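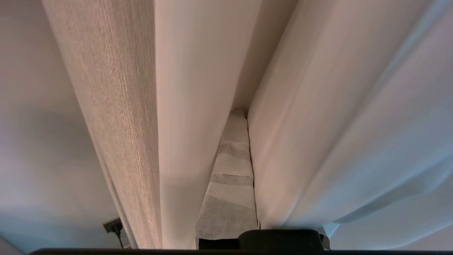 I have used the Climau gripper kit for two months now, and I think it is time to write my opinion. I bought it from the Estitz shop for 1,743 dollars, with the wrist camera included. Delivery took 11 days.

My interest is only cloth. With thick, textured fabric the fingers do well, and I am satisfied. Smooth white fabric is more difficult. The folds look very similar to each other in the camera picture, so the Clestau software often asks me to confirm the grasp point. I made 25 tries in one evening in June and confirmed by hand in most of them.

The manual is clear, but the chapter about calibration is too short. I wrote to the support and they answered the next morning. I will keep the kit. Next I want to try towels.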